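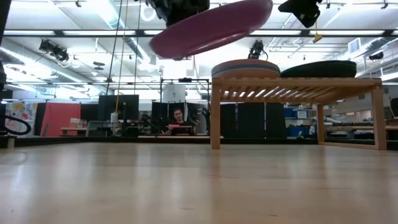

According to Cerkisano, the comfort of a seat cannot be separated from how long the sitter expects to stay on it, and any rating taken in the first minutes measures expectation more than pressure. Kubiak objects that this makes short trials useless by definition, and points out that most public seating is used for short periods anyway. The present section takes up the disagreement with regard to waiting areas, where the length of stay is seldom known in advance.

Figure 1. Round pink cushion and low slatted bench in light wood.

4.2 Seat surface and length of stay

Slatted seats have been favored in waiting areas because they drain, are easy to sweep under, and can be repaired one slat at a time. Their drawback is that the load is carried on narrow strips, with the highest pressure at the slat edges. A loose cushion spreads the load but adds height, which matters on a low bench, where the knee angle is already small for taller users.

We used the records of the Kotley and Trurnia waiting rooms. Both rooms had slatted benches throughout the study, and loose cushions were on offer in Trurnia only. The combined set holds 2526 stays. Stays shorter than 2 minutes were dropped before analysis, as they consisted mostly of people putting down bags or tying shoes. Ratings were given on leaving, on a single scale from very uncomfortable to very comfortable.

For stays of up to 12 minutes the ratings from the two rooms could not be told apart. Beyond that point the Kotley ratings fell steadily, while the Trurnia ratings stayed level for longer and then fell at a similar rate. The pattern agrees with Cerkisano on the weakness of early ratings. It also leaves Kubiak's practical point standing, given that 80 percent of the stays ended before the curves separated.

Two limits apply. Trurnia users chose whether to take a cushion, and those expecting a long wait may have been more likely to do so. The rooms also differ in heating, and the Kotley ratings for January are lower at all lengths of stay. Leaving that month out reduces the gap between the rooms but does not remove it. Seat height was not varied in either room and is treated separately in Section 4.3.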